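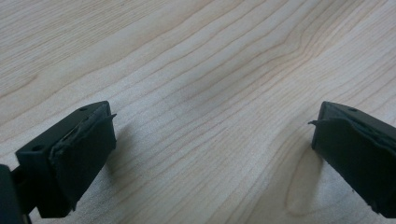 Workshop notebook, October
Filed under: Bench notes, Glue & finishes
2 min read

Second batch of hide glue for the Condale chairs. The first went stringy overnight, so I threw it out and started again with the Taten pearls. Weighed out 100 g dry, covered with cold water and left to swell until after lunch. The pearls took up more water than the old stock did. Topped up once.

Glue pot set low. Thermometer in the pot reads a bit higher than the dial says, so go by the thermometer. First brush-out was too thick, dragged badly on the test strip. Thinned it with two spoonfuls of hot water and it ran off the brush properly.

Test joints: four in beech offcuts, two in the walnut that came from Bragança. Rubbed joints, no clamps. Labelled in pencil on the end grain. Will break them when they have had a full day.

Chair no. 3 has an 1854 label under the seat rail - please keep steam away from it. Back left leg is loose at the rail and the old glue is crumbling out as powder. Scraped what I could reach. The tenon is sound but small for its mortise, so it wants a shaving of veneer on one cheek. Measured the front rail again: 234 mm to the shoulder, not what I wrote last time.
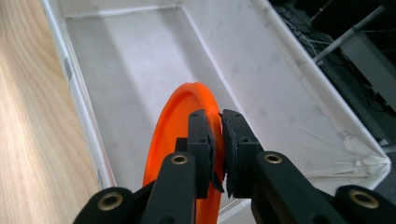 Can the leftover glue be kept for the next session?
Two or three days in the fridge with a lid on, then warm it slowly in the pot. Bin it if it smells off or has gone thin.

Still to do: cut veneer for the tenon, order more pearls from Borholm (about 127 g left in the tin), sharpen the small scraper. The brush with the split handle is drying by the sink - leave it there, the binding is fresh.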